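Planner update: Urio 34 is out to the kitchen group

Release 34 of Urio, the motion planner we use on the Drellmont cells, went out in June. Most of the work is in how it handles two arms that share one counter. The old version planned each arm alone and checked for contact at the end. If the check failed, it threw both plans away and started over.

The new one keeps a shared record of the space each arm will sweep through, so the second arm plans around the first from the start. Nyokabi Kariuki wrote the core of it and ran it against our log of 3349 saved planning requests. The old planner timed out on 612 of them at the 1000 ms limit. She is still sorting through the ones that time out now, and most involve a wrist turning close to a cabinet or a wall.

Two other changes to note. Cables are now modeled as a padded zone below the wrist - the padding is set in the cell file, and the default is generous. Fixed mounts and brackets must be listed in the same file or the planner will not know about them. Kiprono Shirima has added a check to Erkis that warns you at startup if the list is blank.

Old cell files still load, but please convert them before the next release. The converter is in the Gomau tools folder. 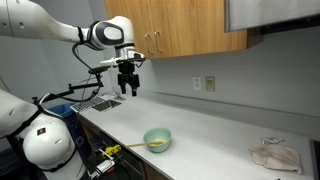 Kitchen cell, with the gripper open over the back of the counter and a bowl with a spoon or spatula near the front.

Send bug reports to Kiprono with the request log attached. Reports with only a screen capture are hard to replay.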